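Jun 1, 2018. Flamwood, back room, too warm already.

The washing robot is called Sirudari and it doesn't know what a pocket is. Worth saying first. It has never been given a picture of a shirt with "shirt" written underneath, no list of garments, no rule about reds and whites. What it has is 3,000 attempts at laundry jobs, each one steered by a person from start to finish, and a program that looks at what the cameras see and guesses the next small movement. Then guesses again. Five guesses a second, all day.

The method comes from a small outfit called Estus. They call it plain copying with corrections. You let the robot try, you watch, and the moment it drifts you take over and steer it back. Only the steering-back gets saved. The rest goes in the bin, good or bad. Sounds wasteful. The team tried keeping everything last October and the results got worse, a lot of near misses being learned as if they were the right way to do it.

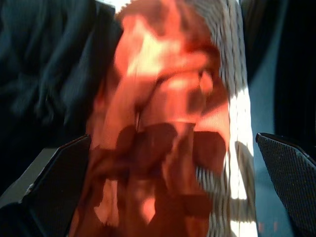

Corrections are the dull part and they eat most of the day. Somebody has to watch every attempt with a thumb over the takeover button, and the thumb gets tired, and takeovers start coming late. Estus reckons late ones are worse than none. The other headache is the wrist view, the one the program leans on hardest for the last few inches of a grab. At that range the two gripper fingers stay fairly sharp at the bottom corners and whatever lies past them can be a smear, a face and a raised hand reduced to streaks and dark lumps. People can make sense of a mess like that. A program guessing five times a second may not, so blurred views are now given less say and the head camera gets more. Small change, took a fortnight, most of it spent arguing.

It helped. On the old test, cloth out of basket and into drum, the robot managed 57 goes in a hundred before the blur change. Afterwards 76. A gain of 19, and no new training at all, which annoyed the people who had been up late collecting more training. The test is a fussy one. A sock left hanging over the door seal is a fail. So is a dropped basket, even when the washing is allready inside.

Baskets turned out harder than cloth. Cloth forgives you. Grab it an inch off and it still comes up. A basket rim grabbed an inch off twists, the load slides to one end, and the arm ends up fighting a weight it didn't plan for. The corrections pile up at exactly that point, lift and tilt, and Tuncer, the firm paying for half of this, wants lift and tilt sorted before anything else. They run laundries. They have a lot of baskets.
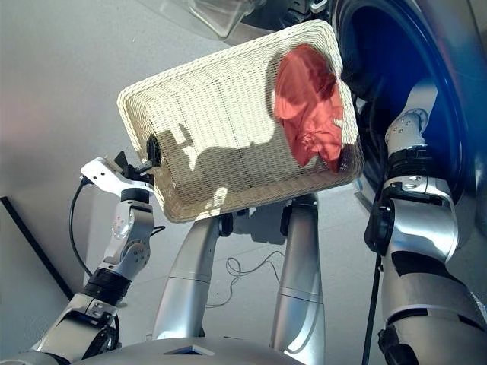
So why not just write a rule for lifting a basket? Because the rule works for one basket, carried one way, with the load sitting where you expected, and a working laundry breaks all three before breakfast.

There is a rule in there somewhere, mind. A hard stop if the wrist feels too much pull. Everything else is learned, and that worries some visitors, who want to know what the thing is thinking. Not much, is the reply here. It is matching what it sees to what somebody once did. When nothing matches it slows down and dithers, and dithering is now a signal in its own right. Two seconds of it and the robot asks for a person. Requests for help went up at first. Then down, as the saved corrections caught up with teh odd cases.

Next is the folding table, and a second site if Tuncer signs. The Estus lot are not keen on folding. Towels fine. Fitted sheets, they'd like to put off until after the summer.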